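Paper towel is graded by basis weight, ply and wet strength. At the Lurkbridge mill, Ngaio Henare tests 21 reels a shift, most of them two-ply, and rejects any reel whose perforations tear unevenly.
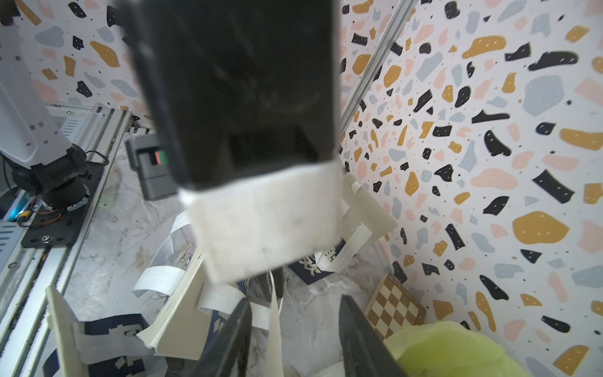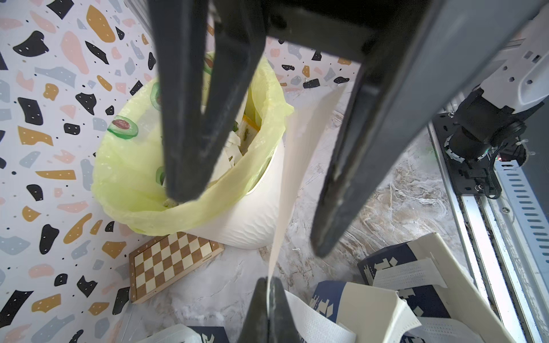
Wet strength comes from a resin added before the sheet is formed. It cures slowly, so reels are stored before final testing. A strip hanging down to a partly unrolled roll, as in the second picture, carries only its own weight, a far smaller load than wiping. Mendes, the converter, tests each batch soaked, on Wednesday.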